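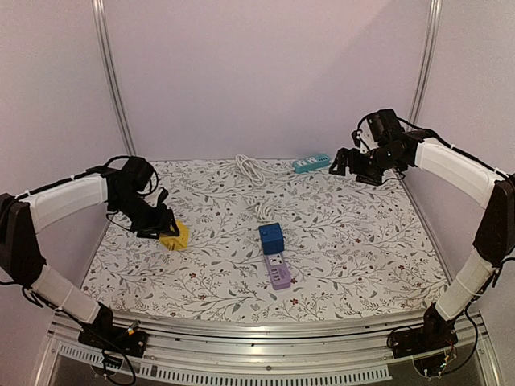 Does anyone know whether the Batdale path is open past the second stile? Open as far as the footbridge, shut after that, and the diversion goes up through the bracken and comes out by the Zostbridge road.

I walked it last week with Ronaldo Quiambao, who had the old map and wouldn't be told. The diversion signs are yellow and point at each other in one spot, so keep the wall on your left and ignore both of them. It adds 2 miles. The bus back is still the 52, though it now stops outside the chapel, where there is no shelter and a very good view of the shelter at the old stop.

On 11/10/20 Katalin Hajdu wrote:
> Dear all,
> I am putting together the winter walks list and have 12 so far,
> most of them suggested by people who then say they can't come.
> Could someone check Batdale before I print it? In May the far
> end was under water and we had to turn back at the sheepfold.
> Also, is the tea room at Zostbridge still doing soup?
> Katalin

Katalin, the tea room does soup until two o'clock. We got there at ten past and had a scone each – last week's, by the feel of it. The sheepfold end was dry enough for boots but I wouldn't take the short-legged dogs.

If you want to keep Batdale on the list, I'd start from Zostbridge and do it backwards. The steep bit is then downhill, and anyone who has had enough can get the bus at the chapel. I can lead it, provided Ronaldo leaves the map at home.

Edov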